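Crates, shelves and the back room: what changes this spring

25 April 2019

Members who pick up their shares at the Gramville building will have noticed that the back room looks different. We spent most of April sorting out how the crates are stored, and since a lot of people use that room at odd hours, it makes sense to set down how it works now.

The short version is that blue crates belong to us, the steel shelving stays clear in front, and anything you bring in yourself goes home with you. The longer version follows.

For years the crates came and went with the produce. A grower would drop off full ones and take back whatever empties were nearest the door. This worked while we had two growers and everybody knew everybody. With five growers delivering, it stopped working. Last fall Josée Thibodeau drove out to the Hornau farm to ask for our crates back and came home with a vanload, half of which belonged to somebody else. She spent the winter getting those to the right places and had little good to say about it.

We have now bought our own. They are plastic, in more than one shade of blue because the supplier ran out partway through the order. The shade means nothing. Please stop sorting them by color. They have handle openings at the rim and ribs down the sides, and the same size stacks with the same size whether the blue is light or dark. Empty crates are stacked at the back. Full crates wait behind the steel shelf until they have been checked against the delivery sheet. If a crate behind the shelf has anything in it at all, leave it where it is, even if your name is on the sheet and you can see your own carrots.

The growers have been told the same. They bring produce in whatever they like, it gets moved into our crates on arrival, and their own containers go straight back in the truck. It adds a little time to each delivery. Araceli Maldonado, who runs the morning shift, has timed it and says the delay is small once two people are working and large when one person is working and one person is talking.

On the shelving. The stainless shelves came out of the Raju bakery when it closed, and we paid $642 for the lot, including the brackets and a long piece we have not found a use for yet. They are scratched, as you would expect of anything that spent years in a bakery, and the scratches do no harm. Please don't try to polish them out. Someone went at one of the shorter pieces with a scouring powder in the first week and it now looks worse than the ones that were left alone.

For ordinary cleaning, use warm water, a drop of dish soap and a soft cloth, then a second cloth to dry. Wipe along the grain of the metal. Do the folded edges as well, top and bottom, and run the cloth along the seam where the lower edge turns over. Soil collects there, and so does onion skin. The green pads under the sink are for the floor drain and nothing else. Bleach should not go on the steel. If you think something needs more than soap, write it on the clipboard and Araceli will look at it.

Crates are washed outside on the concrete when the weather allows and in the deep sink when it doesn't. Knock the dirt out first over the compost bin. The ribs hold mud on the inside corners, so use the long brush with the angled head, which hangs on the nail by the hose. Stand the crates on end to drain and don't stack them until they are dry. Last April a stack was put away wet and the bottom few smelled of old cabbage until June.
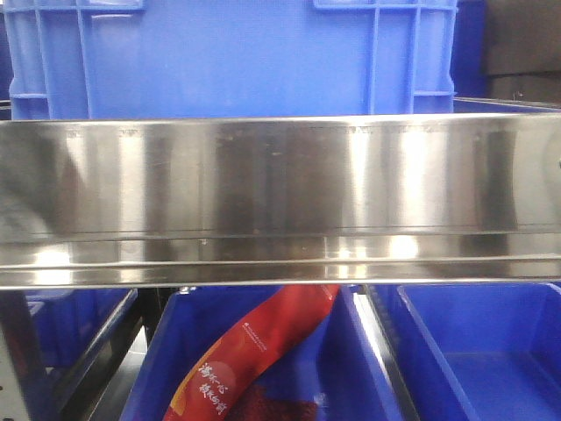 A word on lifting. A full crate of potatoes is heavier than it looks, and the handles are made for two hands, one on each side. Slide the crate toward you before you pick it up, and don't drag it over the edge of the shelf. The lip is thin and will bend if enough weight is dropped on it. If you would like help, ask for it. There is a dolly behind the door, and it takes a stack of crates without trouble as long as the heaviest is at the bottom.

Several people have asked whether they can borrow crates for moving house, for yard sales, or in one case for a school play. For now the answer is no. We bought what we need to get through a full summer week and there are not many to spare. We will look at it again once the squash is in. If you do have an old crate of ours at home -- and some of you do -- please leave it by the side door with no explanation needed. The older ones have CORNUM stamped in the base, from the packing house that used to be in the building. We are happy to have those back too, cracked or not, as they are good for holding seed potatoes.

Labels are the one thing still unsettled. We tried tape on the crates, and it came off in the wash and blocked the sink. We tried tags tied to the handles, and those got caught when the crates were stacked. At present we are using a card laid on top of the contents, with the grower's name and the date of delivery in pencil. Cards are in the tin by the delivery sheet. If the card is missing, don't guess. Put the crate to one side and ask whoever is on shift.

The shift list for May is up beside the door. Mornings are mostly covered. Evenings are thin, especially toward the end of the month, and the evening job is mainly washing crates and wiping down, so it suits anyone who would like a quiet hour and doesn't mind getting their sleeves damp. Josée can show new people what to do. Children are welcome if they stay out from under the shelves.

Finally, the long spare piece of steel is leaning against the wall by the meter. It will stay there until somebody comes up with a place for it. If you have a sensible idea, and a drill, leave a note on the clipboard.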